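Marnel rules (handheld gripper recording)

The Marnel rules are a set of working practices for recording household handling tasks with hand-held grippers, the recordings later used to train robot arms. Written by Carmela Rizzi and Sohail Paracha at Gretstead, first passed around as a single sheet in April. Not a formal standard – no certification, no audit. Seven rules in the current version, the Colombo revision.

Scope

Tabletop sorting, packing, unpacking. Soft goods, small boxes, toys. Knives, glass full of liquid and anything heated are out of scope and have thier own sheet, Grumader B.

Main rules

Grip soft objects between the pads, not with the bare finger. Close slowly, stop when the object holds. Full release before moving away. Two operators at one table agree on a side each and say "crossing" before reaching over. Ordinary clutter stays on the table – clearing it was allowed in the first version, dropped after Leonardo Carbone complained that the recordings all looked like a shop counter.

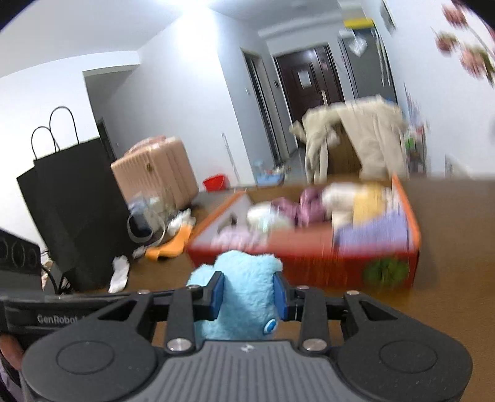
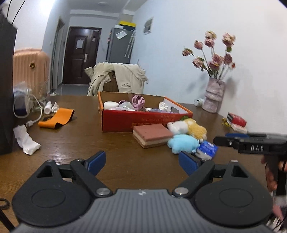

Red box packing at a shared table, living area.

Free hand stays out of the work space unless the task sheet calls for it. Restarts are logged, never trimmed out. A dropped object gets picked up with the gripper if it can be reached, otherwise the take ends and is marked D.

Batches and checks

A batch is 43 takes. Pads wiped between batches, pivot screws checked by hand. Cables taped or looped away from the elbow. Full gripper service at 3000 takes, pads swapped at 1000 or sooner if the surface goes shiny.

Criticism

Raffaele Serra has argued the slow-close rule makes the movements too careful to be usefull for hard objects. Rosario Fiore wants a separate limit for plush, nothing agreed yet. Wording of the crossing rule also disputed – it assumes both operators share a language.

See also: Grumader B, take marking, pad wear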